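Ticket: Imagery sessions cut out before the race section
Product: Tremance coach account, Isside program
Submitted by: Stestgate Swim, dryland staff
Priority: High
Status: Open – waiting on customer

Original message

Second week of this. Athletes start the Isside pre-race session, breathing part plays fine, body scan plays fine, then sound drops at 19 minutes, right when the voice says to step up on the block. Screen still says playing. Progress bar keeps moving. No sound for the rest. The session is 21 minutes on the label so they lose the whole race walk-through, the part we actully pay for.

Whole sprint group has it. Distance group is fine, they're on the older evening relaxation session.

Have a meet Friday. Need this working before then.

What we tried already
– logged out and in, no change
– deleted the download, downloaded again, no change
– streamed it instead of the download. Played to the end once, then dropped again the next morning
– different headphones, wired and wireless
– turned off low power mode on the phones
– turned off the So heart rate link. No difference I could tell but only tested with one swimmer

Support reply, 9:40 am

Thanks for the detail. Few questions so we can narrow it down.
1. Is the drop at the same spot every time, or a few seconds either way?
2. Was the session edited under Coach Tools? Custom intro, race distance, anything like that.
3. When you skip back to the body scan after the drop, does sound come back?
4. App version, bottom of the Settings page.

Please keep the account signed in on one phone while you check, otherwise the log gets overwritten.

Customer reply, 11:15 am

1. same spot, to the second
2. Yes. I recorded my own cue words for the start and put them in at the block section. Did that in August, worked fine until the last update
3. yes sound comes back, then drops at the same place again
4. will get it at practice, don't have the phone on me

Forgot to say, on the tablet in the team room the cue words play but super quiet, then the regular voice comes back. So it's not the same on everything.

Support reply, 1:05 pm

That helps a lot. Looks like the custom cue. After the update, recordings saved at a different volume setting than the main track can mute everything after them on phones. Tablet handles it differently, that's why you hear it low there.

Please try:
– Coach Tools, open the Isside session, tap the cue, choose Remove (your recording stays in My Recordings, it won't be erased)
– Save, then have one athlete sync and play from the body scan on
– If it plays to the end, record the cue again in the new version and add it back. Keep the phone a hand's width from your mouth
– Don't push to the full group until one phone has played it through twice

The credit for the lost sessions is a billing question, I've passed that over. Account shows 2,000 session plays left, none will be taken off for tests you run today.

Customer reply, 4:30 pm

Removed the cue. One phone, played all the way thru. Second time also ok. Have not re-recorded yet, pool deck is too loud, will do it tonight at home.

Still want to know if the other two groups will get hit when they move to Isside. They have cues in there too, same month, same phone. Do I have to redo all of them?

Version number coming, keep forgetting.

Attachments
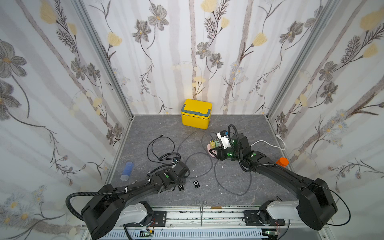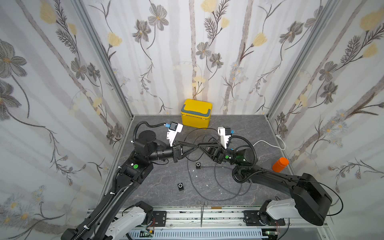
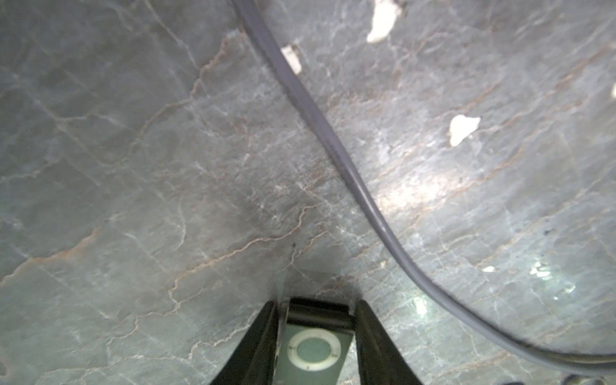
Floral walls in the first two, green iPod shuffle in the last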